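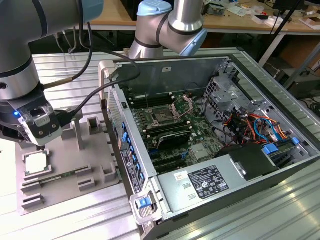

Ticket 593: Invoice totals off by 12 cents after Cistoleo update
Status: open, waiting on vendor
Product: Dovora billing, Assunção branch
Priority: normal (I asked for high)

First report
Since the August update, some invoices print a total that is 12 cents higher than the sum of their lines. The on-screen preview is correct. The PDF is wrong. Imside support closed our first ticket with "clear your browser cache." The PDF is built on their server, so I don't see what my browser has to do with it. Cleared it anyway. Same total.

What we tried
Switched the rounding setting from "per line" to "per invoice" and back. No change.
Re-saved the tax table. No change.
Made a new invoice with the same customer and the same lines. Correct total.
Copied the old invoice. Wrong total again.

So whatever it is travels with the copy. Vendor says copies "do not carry hidden values." I'd like to see that in writing from someone who has opened the export.

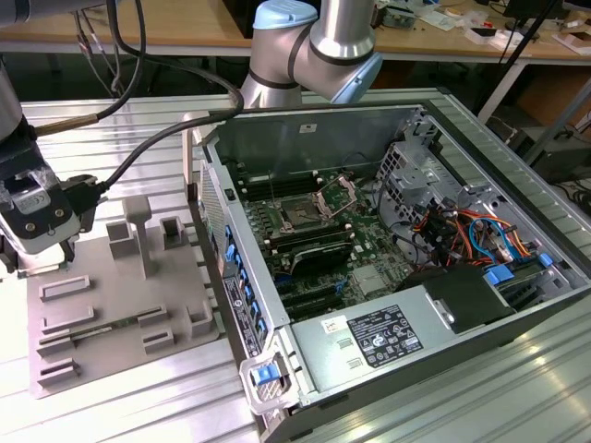
Piyumi Talukder
Accounts Systems Lead

Update, 9:40 a.m.
I ran the export for the whole month. 84 invoices are affected. Every one of them was started as a quote before the update and turned into an invoice after it. Invoices that never were quotes look fine so far, but I have only checked our branch.

The export has a column called adj_carry. It is blank on the good ones and says 0.12 on the bad ones. That column isn't in the manual or the release notes.

Reply from Sirkka Mustonen, Imside support, 11:15 a.m.
Thanks for the file. The column is a leftover from the old quote module and should be ignored when the PDF is made. Please reopen each invoice, press Recalculate, and save.

Update, 1:30 p.m.
Did that on two invoices. One came out right. The other printed right the first time and went back to the wrong total when I emailed it to myself. I am not calling that a fix, and I'm not pressing a button on the other 82 until someone can say why it only held once.

Questions still open:
Why 12 cents, whatever the size of the invoice?
Does the emailed PDF come from a different template?
Can adj_carry be blanked from your side?

Please don't close this one automatically.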